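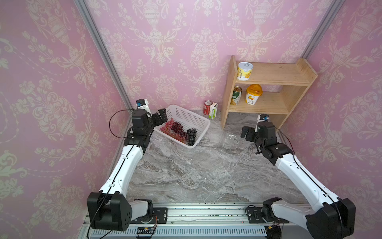

Grapes again, and I think I have finally settled how I want to keep them between the shop and the bowl, at least until the weather turns and I have to think it all through once more. The question I keep coming back to is how much of the trouble is the fruit and how much is the box it travels in. A bunch that sits tight in its packaging goes soft at the bottom first, and you don't find out until you lift it. So the plan for this round was to get everything out of the plastic and into something with air going through it, and to do the sorting somewhere I could see the berries properly. The gray marble pattern is good for that, much better than the dark bench we used in November, and I have grown fonder of the pink wallpaper with its cream urns and garlands than I expected to. It makes even a dull job feel a bit like somebody's dining room.

The fruit came from Mensah again, in light red, dark red and the blue-black kind. I paid a little more than I meant to, but the dark ones smelled so good at the counter that I gave in. Room was 69 degrees on the Dunaris thermometer when I started, and I left the door open for the draft.
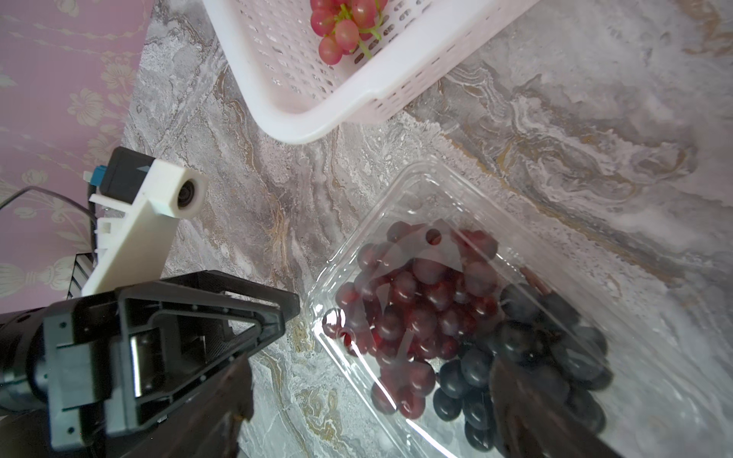 Nillden workshop notebook, fruit bench
Entry of May 14, 2023

The clamshell is a perfectly decent way to get grapes home, I should say that first. You can see through it, it has a lid, and it stacks. What I don't like is two bunches sharing one, the red pressed up against the blue-black, because the stems catch on each other and you lose berries pulling them apart. I want to try the following next time, and if anyone else is on the bench please do it the same way so the notes match up:

Take the top bunch by the thick part of the stem, never by the berries.
Wait for it to swing free before moving it sideways.
Set it down in the basket stem up, light red at the left, then the dark red, then the darkest at the right.
Don't rinse anything until it is going to be eaten.

The white basket with the slots is still my favorite of the ones we have tried. The rim is thick and rounded, so a bunch can hang over it a little and not get creased, and the slots let air in at the sides. My only wish is for a second one the same size. Voltico had them listed at 22 for the large and 31 for a pair, so the pair is the obvious thing to ask for.
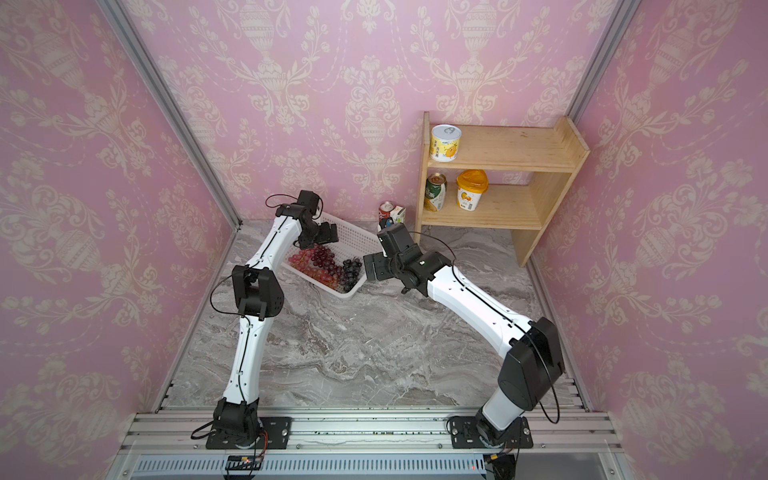

Also on the list for the order is a small kitchen scale, as the old one has started giving a different answer every time I lean on the table. I'd like to weigh out 200 grams of loose berries from each kind and leave them overnight next to the whole bunches, to see whether being on the stem matters as much as I believe it does.

The cans and the carton can stay where they are along the back. I had half a mind to clear the little wooden shelf and put fruit on it, but grapes roll, and it does nicely for drinks.

To do: wipe down the marble, ask for the pair of baskets, try the light reds on their own.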